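Black cloth behind a school stage: what to buy, and how to stop the shine?

beatriz_b
Posted Thursday, 19:40

Hello all. I help with the summer show at a small school in Tarnby. We must make a dark background for a stage which is five metres wide. The hall has white walls and two large windows, so everything behind the children looks very bright and you do not see their faces well.

Last year we used black bed sheets. They were cheap, but under the lamps they became grey, and you could see every fold from when they were in the packet. I ironed them for a whole evening and it did not help much.

My questions are these. Which cloth is best if we have 400 to spend for everything? And must I sew the pieces together, or is it enough to let them overlap? I have a sewing machine, but it is an old Bistar and it does not like thick cloth.

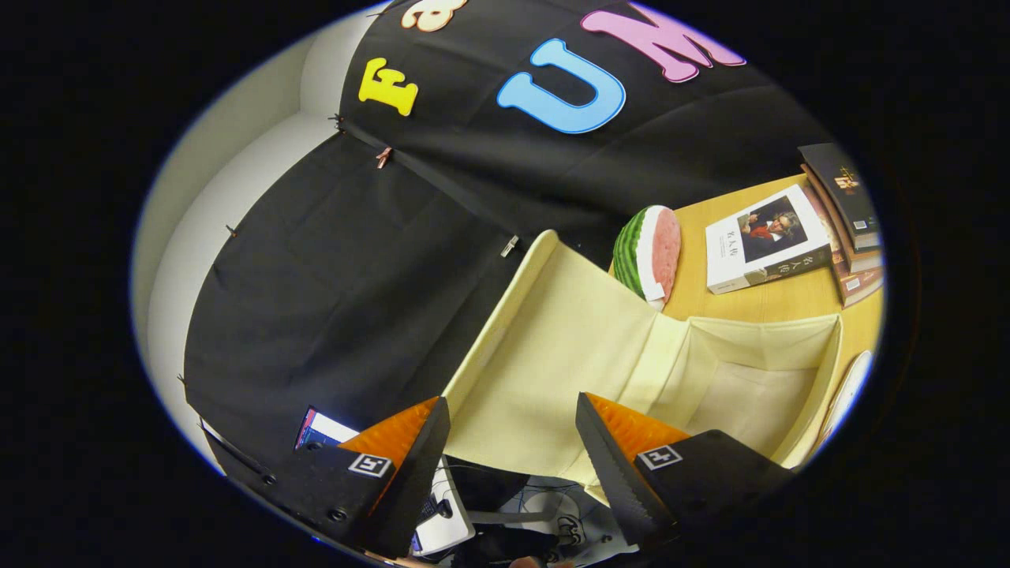 I should also say that we cannot drill in the walls. There is a wooden rail near the ceiling, quite strong, and we are allowed to use clamps on it. The rest must stand on the floor or hang from that rail.

Thank you in advance, and sorry for my English if something is not clear.

Beatriz Bastos

oldflyman
Posted Thursday, 20:15

Your English is fine. Buy wool serge, second-hand if you can. It hangs beautifully, takes the light away completely and will outlive all of us. Anything polyester will shine, whatever the seller tells you.

tillum_drama
Posted Thursday, 20:32

I don't agree with wool for a school. It is heavy, moths love it and if it gets damp in a cupboard you will smell it for years. We did our last 14 shows with brushed cotton (bolton twill is the usual name in this country). It is matt, it is light enough for two people to put up, and you can get it already flameproofed. Please ask for the certificate, the hall will want to see it.

oldflyman
Posted Thursday, 20:50

Moths only if you store it dirty. And cotton loses its flameproofing when you wash it, which people forget. But yes, the weight is a fair point if it all hangs from one wooden rail.

beatriz_b
Posted Thursday, 21:05

Thank you both. I did not think about the flameproofing at all – the sheets last year had surely nothing. If I take the cotton, how much extra width do I need? I would like some folds, because when it was stretched flat it looked like a wall.

tillum_drama
Posted Thursday, 21:18

Half as much again is plenty for black. For coloured curtains I would go to double, but black hides a lot. Don't sew the widths together. Overlap them by a hand or two and clip from behind, then you can wash or replace one piece without touching the others. It also gives you an entrance in the middle of the stage for free.

goel_c
Posted Thursday, 22:02

I would sew. Overlaps open as soon as a child runs past, and then the audience sees a white stripe of wall for the rest of the song. An old machine can do it with a thick needle and a long stitch, just turn the wheel by hand where the layers meet.

Also, nobody has mentioned the hem. Put a chain in it, or at least a pocket with a bit of curtain weight. Light cotton moves when somebody opens a door.

Chantal Grewal

tillum_drama
Posted Thursday, 22:10

Agree about the chain, still don't agree about the sewing :) A generous overlap stays shut if the bottom is heavy.

beatriz_b
Posted Thursday, 22:31

I think I will sew the two side parts and leave the overlap only in the middle, where the children come in. For the windows I will ask if we can borrow the blinds from the music room. Does somebody know if the flameproofed cotton may be ironed, or does it leave marks? I would prefer to know it before I cut anything.

oldflyman
Posted Thursday, 22:44

Cool iron, no steam, on the back. Try a corner first. Better still, hang it a few days early and let the creases drop out on their own.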